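Workshop notebook, Monday, March

Came in before seven to have the dye kitchen to myself, and it was worth the cold walk. The radiators were still knocking and the big pot takes forever to come up, so I had a good long stretch with coffee and last week's swatches laid out on the windowsill, which is the only place in the building where red looks like red.

Where we are: the Zitangate blanket order is for the dark check, wine ground with crimson and almost-black squares, and the first length we wove has the right pattern and the wrong mood. It came off the loom looking like a picnic. The crimson is too orange and it jumps forward, and the dark squares sit there like holes. What I want is for the whole thing to sink back together, so that from across a room you read one deep color and only find the check when you get close. I have been muttering about this since the middle of last week, so apologies to everyone who shares the lunch table with me.

Today's vat was the crimson again, third try. 1080 grams of the Kereama wool, wetted out overnight in the stone sink (thank you to whoever refilled it after I left, it was lovely and soaked through this morning). I cut the warm red back by a third, put the difference in as the bluish one, and added the tiniest spoon of black, less than I was tempted to. Brought it up slowly to 90 degrees C and held it there, turning the skeins every few minutes with the long stick. I lost my temper with the thermostat once. It overshoots if you set it in one go, so please creep up on it and stop short, then nudge.

Let it cool in the pot. I know we argue about this, and I know it ties up the burner until after lunch, but the skeins I have pulled hot this winter have all had that streaky look near the ties and the ones I left alone have not. I'm not ready to call it proven. I'm just going to keep doing it until somebody needs the burner more than I do. 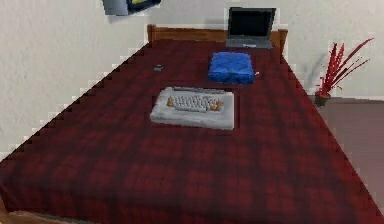 Burgundy ground with crimson and near-black squares, laid over a whole bed.

Scale is the other thing I keep going back and forth on. The sample is threaded at 28 ends to the square, which is very handsome when you hold it in your lap and a bit fussy once there is a big stretch of it. A bed is such a large piece of color! It's easily the biggest thing in most bedrooms, and a check that seems bold on a swatch can turn to porridge. I'd like to try the squares half as wide again on the next warp and leave the thin line out altogether. If we hate it we've lost a short warp and an afternoon, and I'll make cushion covers out of it and be perfectly happy.

Rinse notes, for whoever does the next one. First water came away quite pink, second paler, fourth clear. I rubbed a wet white rag on the darkest skein and got a faint mark, so it had one more warm rinse with a glug of vinegar and after that the rag stayed clean. Rag is pinned to this page. The skeins are on the rail over the drain, so mind your sleeves.

Finishing: the Cirnberg people want a softer hand than we usually send out, and their piece goes on right after this one, so I used the end of the old length to practice. Washed it warm for 12 minutes with the plain soap, squeezed it in a towel, and hung it over the double pole so it wouldn't get a crease down the center. It bloomed nicely. The edges the two checks share went a little fuzzy, and I found I liked that very much, it does half the blending I've been trying to get out of the dye pot. Might be worth a longer wash on a second piece before we touch the recipe again.

Still to do: label today's skeins before they get mixed up with the brick red on the same shelf. Find the other half of the Prutetti shade card, which was in the blue drawer and now isn't. Order vinegar. The left treadle on the big loom is squeaking again and I've put candle wax on it, which will hold until Thursday if we're lucky.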